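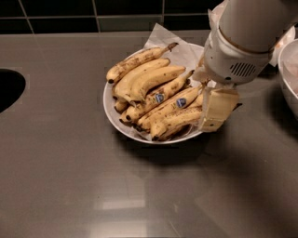
Kirstin Rankin replied to our first notice by asking whether a person who has never touched a robot could be of any use to the project, and whether soft fruit would be part of the work. The answer to both questions is yes. Most of the operators who joined in August had no technical background, and handling ripe produce is among the tasks for which the learning system most needs good examples.

Wustik is seeking paid participants for the second round of its kitchen handling study at the Pellville site. Participants will guide a robot arm by remote control through short everyday tasks at a steel counter, and each completed attempt will be recorded as one example for training. The study requires 900 accepted examples in this round. Nearly all of them will involve food items on plates or in bowls, including bananas, bread rolls and wrapped goods.

Duties

Participants will complete practice exercises before any recording begins. In each session they will carry out assigned tasks at a steady pace, mark every attempt as complete or incomplete, and write a brief note when an item slips, tears or is pressed too hard. Incomplete attempts are kept and are not counted against the participant. Items may be arranged differently from one attempt to the next, and participants are asked not to tidy the arrangement before starting.

Requirements

Applicants must be 18 or older and able to read written instructions in English. They must be comfortable using a hand controller while seated for up to 2 hours, with breaks. Normal or corrected vision is required. Experience in food service, packing or physical therapy is welcome -- but it will not be used to rank applicants. Persons with food allergies should state them on the form so that suitable tasks can be assigned.

Terms

Twelve places are available. Each participant will attend two sessions per week at the Kerr Building, Pellville. Training time is paid at the same rate as recording time. Participants who live in Katstead may request a travel allowance. Recordings cover the work area and the motion of the arm; a participant's face and voice are not recorded. A participant may withdraw at any time and will be paid for all hours attended.

How to apply

Application forms are available at the reception desk of the Kerr Building and from the Wustik office in Katstead. Completed forms must be received by November 8, 2018. Applicants who took part in the August round may apply again and need only submit the first page, with any change of address noted.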